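Plustholm Girls Hockey Association
Call for Applicants: Under-13 Assistant Coaches and Team Manager

The Plustholm Girls Hockey Association invites applications for 2 assistant coaches and one team manager for the coming season. The Under-13 program practices at Cudeck Arena and plays its home schedule there from October through the end of the regular season.

Assistant coaches will plan and run on-ice sessions under the direction of the head coach, attend all league games, and travel with the team to the Nindolside tournament. One of the two will be assigned to goaltenders — experience in the position is preferred but not required. The team manager will handle registration, ice schedules, travel bookings and communication with families.

Applicants must be at least 19 years of age, hold a current first aid certificate and consent to a background check. Coaching certification may be completed after appointment, at the Association's expense. Each assistant coach receives a season stipend of $1000. The manager's position is unpaid; approved travel costs are reimbursed.

The roster is set at 17 skaters and 2 goaltenders. Players' parents may apply for any position but will not take part in team selection.

Please send a letter of interest and the names of two references to the Association office at Cudeck Arena by 23rd May. Interviews will be held at the arena. Only applicants selected for an interview will be contacted.

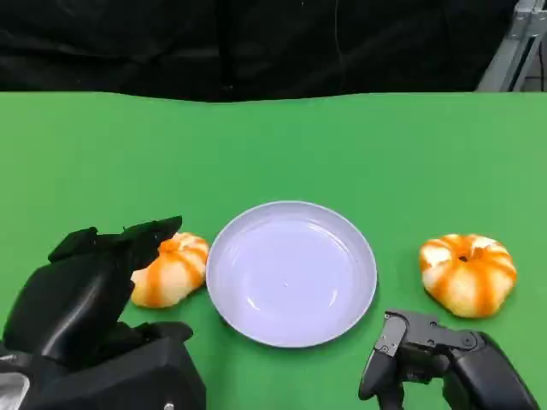
Wi: Is the goaltending position open to someone who can make the home games but not the Nindolside trip? I would like to apply if so.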